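Monura monitor, second-hand: review after a winter of use

I bought the Monura from Dénes Jakab in November, when his office changed over to laptops with docks. It had the stand, the power brick and one cable. There was no manual, and the one on the Monura site covers a newer model with the buttons in a different place. My old screen had developed a pink line down the left side and I did not want to spend much replacing it.

I use it for accounts, letters, a fair amount of reading and some picture work in the evenings. I do not play games on it, so I have nothing to say about that.

Stand

The stand is heavy and takes up more desk than I expected. The foot sticks out at the front, where I would like to put a notebook. It goes up and down smoothly, and it stays where you leave it. Tilt is fine. It will not turn upright for long documents. If you need that, you will have to buy an arm. The holes on the back are the usual ones, but they sit in a recess, so short screws will not reach. I found this out with a Skirnex arm I had in the cupboard. Longer screws from the hardware shop sorted it, and then I went back to the stand anyway because the Skirnex clamp marked the edge of the desk.

Buttons and menus

The buttons are under the bottom edge on the right, and they all feel alike. I still press the input button when I want brightness. There are 5 picture modes, and I would ignore 4 of them. "Vivid" makes skin look sunburnt. "Reading" turns everything the colour of weak tea. "Standard" is the one to use, with the brightness brought down to 30. As supplied it was far too bright for a room with one lamp in it.

It remembers its settings after a power cut. My old one did not.

Text

Text is sharp enough. Small grey type on white is a little thin, and I have put the size up one step in the letters program. Spreadsheets are comfortable for a whole morning. I had headaches with the old screen and have had fewer with this one, though I also got new glasses in January, so make of that what you like.

Sound

It has speakers. They are good enough to tell you that a message has arrived. The headphone socket is at the back next to the power lead and cannot be reached without turning the whole thing round.

Connections

There are two of the common sort of video socket and an older one. My laptop needed an adaptor. The first adaptor I bought made the screen go black for a second whenever the fridge came on. Fung-ping Liao lent me a better one and the trouble stopped, so I do not blame the Monura for it. Waking from sleep takes 5 seconds, which feels long when you have only been away to fill the kettle. If the laptop wakes first, the windows are sometimes shuffled on to the small screen and have to be dragged back.

Colour and evenness

The left edge is slightly warmer than the right. I notice it on a blank page and at no other time. In the dark there is a paler patch in the bottom corner. It does not show with the lamp on. From the side the greys lose their depth, so two people looking at it together should sit close.

Photographs tend to flatter a screen, with so much going on in them. Plain areas of colour are harder for it, and I spent an evening going through pictures with large flat patches before settling on the brightness figure. Dark grey-blues came out a touch too blue in "Standard" until I took the blue down a notch in the user menu. Sandy colours were right from the start. Oranges are strong and can look pinkish in the morning, when the light comes in behind me.

Price and whether to buy

New, I think it would be too dear for what it does, and the Khurana that Yao-tsung Choi has at home is better in the corners. Second-hand it is a sensible buy if you can see it running first. Ask to have it on for a while, look at a white page, then a dark one, and move the stand through its full height. I would buy it again at the price I paid.
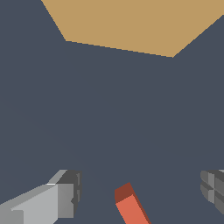
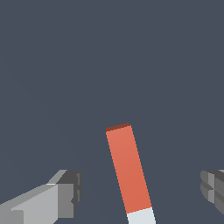

Zuzanna Szulc: I have the same Monura and agree about the buttons. You can set the last one to go straight to brightness. It is under "Other" in the menu, and then "Shortcut". Mine hums faintly when the brightness is very low, so anyone buying used should listen for that as well. Did yours come with the cable clip for the back of the stand? Mine was missing and I have been using a bulldog clip since April.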